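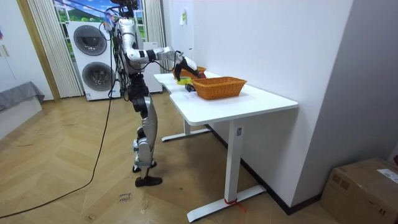
3.2 Baskets and desktop clutter

The part of the study we enjoyed most concerns open baskets. Our earlier work with lidded boxes had left us wondering why people who own plenty of storage still let small things pile up on a desk, and the 48 households in the Stutstead sample gave us a wonderfully rich set of answers. All of them let us look at one desk, used daily, over the month of August, and most talked about it far longer than we had asked them to!

Figure 1. A white desk against a wall, with a large, empty wicker basket near the middle of the desktop and a smaller one behind it.

Across the sample we logged 1456 small items, from paper clips to spare keys. Each was coded as "housed" (in a basket, tray or drawer) or "loose" (resting straight on the desktop). Coding was done by Maeve Quinlan and Yupin Mahawong, working separately, and where they disagreed the item was talked through with Octavian Neagu. Rolls of tape caused the most debate. Many people told us that tape lives on the desk and always will, and we came to treat it as a class of its own.

What surprised us is how much the size of a basket matters. In 41 households the smaller basket filled first, even when a larger one stood closer to hand. People spoke of the large basket as something to be saved for later. One participant had kept hers empty for a whole year, waiting for "the right stuff." The small basket, in contrast, took anything, and was emptied often and with little thought.

Placement told a similar story. Baskets set toward the wall kept their contents longer, while those near the front edge were moved aside whenever the desk was needed for work. Fifteen participants had a standing desk, and in this group baskets tended to migrate to the back within the first week. We think this is a lovely example of a habit forming without any plan behind it, and we return to it in Section 5.

Wicker also deserves a word. We had expected the open weave to put people off, as pins and clips can slip through, yet only a few complained. Several lined the bottom with a folded sheet of paper.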